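Reading Room Assistant (part-time), Kurncombe
Fixed term to the end of December, with a chance of extension

Flilari runs a small reading room and periodicals library on the first floor of the Pandarier building in Kurncombe. We take trade and technical magazines in several languages and keep them for anyone who wants to come in and read them. We need one person to help look after the room and the stock.

The post reports to Noreen Rafferty, who manages the library. You would work alongside Bello Dauda on most shifts.

What the job involves

Opening the post each morning and booking in new issues. We hold 327 titles at present, some weekly, most monthly or quarterly.

Laying out the current issues on the reading tables before we open at 10am, and putting them back in order at the end of the day. Covers face up, one title to a place, nothing stacked on top of anything else.

Keeping the tables fit to use. They have cloths on them, which need to be pulled straight, wiped down and changed when they are marked. The cloths go right back to the wall and they do ruck up as people lean on them. 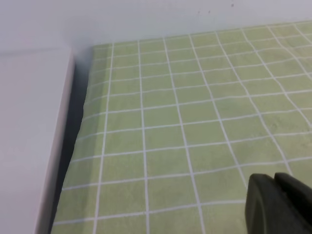 Bags and coats go on the hooks by the door, and you may have to remind readers of this. Drinks are not allowed at the tables. There is a kitchen on the same landing for staff and readers.

Moving older issues into the back store. This is the heaviest part of the work. Boxes are packed to no more than 5 kg and there is a trolley, but there is some bending and reaching. Please tell us if this would be a difficulty and we will see what can be arranged.

Helping readers find what they are after, answering the phone, and making photocopies within the copyright limits. Training on the limits is given in the first week.

Checking for damage. Torn covers, loose pages and missing inserts are written in the repairs book and the issue goes to Amarachi Edet, who does our mending. 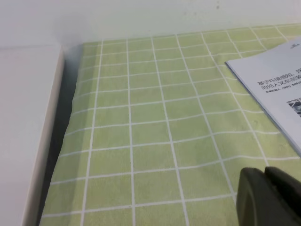
Hours and pay

The post is 18 hours a week over three days, to be agreed. The room closes at 5.30pm and staff leave by 6pm. Pay is £12.90 an hour, paid monthly. Holiday is pro rata. There is a one-off payment of £300 towards travel for anyone coming from outside Kurncombe, paid with the first month's wages.

What we are looking for

You should be tidy in your work and able to keep a written record that other people can follow. You should be comfortable talking to readers of all ages.

Library experience is useful but we don't ask for it. The last two people in the post came from a shop and a school office.

A second language would help. A fair part of the stock is in Chinese, German and Polish, and we would be especially glad to hear from people who read any Chinese, as those titles still have to be entered in the catalogue under both their original and English names. Jummai Nwachukwu started that work and has left good notes.

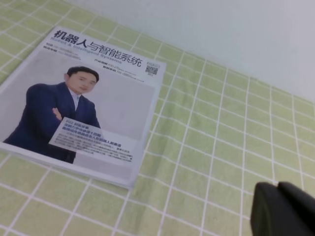
Robot & Intelligent Systems, one of our Chinese-language titles.

The catalogue runs on Vrabec. You don't need to know it already.

How to apply

Send a letter of no more than two pages saying why the job would suit you and which days you could work. Please include the names of two people we can ask about you. There is no form. Letters can be handed in at the desk or posted to Femi Oyelaran, Flilari, 55 Pandarier, Kurncombe.

Interviews will be held in the reading room and last half an hour. They include a short task, putting a box of mixed issues into title and date order. We reply to everybody who applies.

If you would like to look round first, call in during opening hours and ask for Noreen or Bello. The entrance is at the side of the building and there is a lift.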